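Wutbridge footpath check – walked Fri 25 November

Walked by: Annatjie Maluleke
Copy to: Hendrik Makhubela
Sheet no. 3872

I did the stretch from the Junton end this time, which meant the long walk first and coffee after. Comments are under each item as usual, sorry about the length!

1. Paving surface – PASS WITH COMMENT
No missing bricks that I could find. I tried a few with my heel and nothing rocked badly, though I'd like somebody heavier than me to have a go.

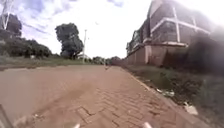
Dirt on the paving is my main grumble, same as last time. There's a broad dark smear of it over the left and middle of the path beside the tall building, and it hides the joints so well that you can't really check the bricks underneath. Over on the right they're easy to see, and a few look a bit uneven and cracked. Please can we get it swept before the next walk – a stiff broom would do it.

2. Kerb – PASS
Followed it for 300 metres and didn't find a loose section. I'd still like the low side looked at by someone with a proper level.

3. Verge and litter – ACTION
Weeds want cutting back on the building side, and there's pale litter lying in them. Hendrik, you said Skustau would add this to their round, so could you chase them?

4. Trip hazards for pushchairs and wheelchairs – PASS WITH COMMENT
I took my sister's pushchair along (empty, before anyone asks) and it rattled a fair bit but never caught.

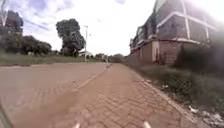
The front wheels did want to wander wherever there was grit, so that's another vote for the broom.

5. Street lighting – NOT CHECKED
I was there in daylight. Somebody needs to go back after dark, and I can't do evenings until the end of the month.

6. Drainage – NOT CHECKED
Needs a rainy day. Leave this one open.

Still open from the last sheet: item 115, the Meléndez query about the boundary. No reply yet.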